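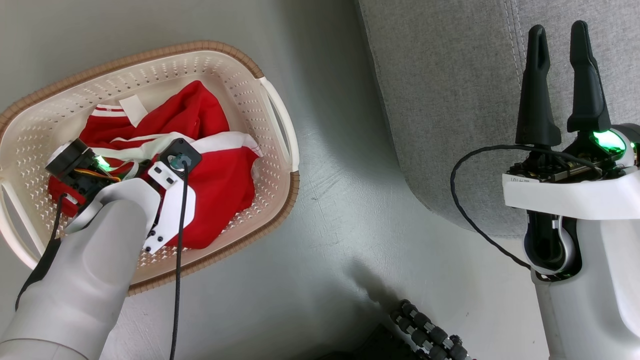
Honell Pictures is looking for background performers and a handful of speaking parts for Mulum, a slow, foggy ghost story that we'll be shooting in and around Plarnport in March. It's our second feature and the first one with a proper script (109 pages, and I've trimmed it as much as my heart will allow). Most of the story takes place among ordinary families in an ordinary town, so please don't think you need a cape or a good scream to apply. We want people who look as if they live somewhere, in clothes that have been through the wash a few hundred times. Something like that red top with the white stripes, crumpled up in a white plastic laundry basket, would suit us very well for the crowd at the harbor. Bring what you own, bring a spare, and leave the ironing for another day.

There are five speaking roles still open. The biggest is Aunt Della, who is sixty or older and runs the ferry office, and who gets most of the good lines. We also need two brothers in their thirties (they don't have to look alike, though it would be nice), a night nurse of any age, and a schoolteacher who sings a little. You don't have to sing well. The teacher sings to keep herself calm, and a shaky voice would be closer to the mark than a trained one.

For the background parts, everyone eighteen and over is welcome, whether you've been on a set before or not. I should be plain about the hours, though. The shoot has 11 night calls, starting at 6 p.m. and often going until two or three in the morning, and the harbor is cold and very windy. You wouldn't be asked to do all of them -- most people will do two or three -- but we do ask that once you've said yes to a night, you stay until your scene is finished, or we end up with a crowd that shrinks between one shot and the next.

Speaking roles are paid by the day and background by the night, with supper, hot drinks and a ride back to the parking lot. Rates are on the form, which you'll get before you agree to anything. There's some fake blood in the last part of the story, less than you might expect, and you can tick a box if you'd like to stay well away from it.

To apply, send two recent photos (phone photos are fine), your height, and a few lines about yourself to the casting desk at Honell Pictures, Room 319, Gauthier Building, Plarnport, or drop them in the box by the front door. Please don't send a long video. I do watch them all, and I'm already behind.

I look forward to meeting you, and thank you for reading this far.

Sivaprasad D'Souza
Writer and director, Mulum

Jobs > Film and TV > Casting > Plarnport

3 comments

marshlight: Is there anything for people who can't do nights? I work early shifts but I'd love to be in this.

Sivaprasad D'Souza: Yes, the school and ferry office scenes are all daytime. Put "days only" at the top of your letter and I'll keep it in that pile.

Kettle72: My dad would make a wonderful Aunt Della but I suppose that's a different movie. Sending in my photos tonight!

Home Listings Casting Crew Post a Job Contact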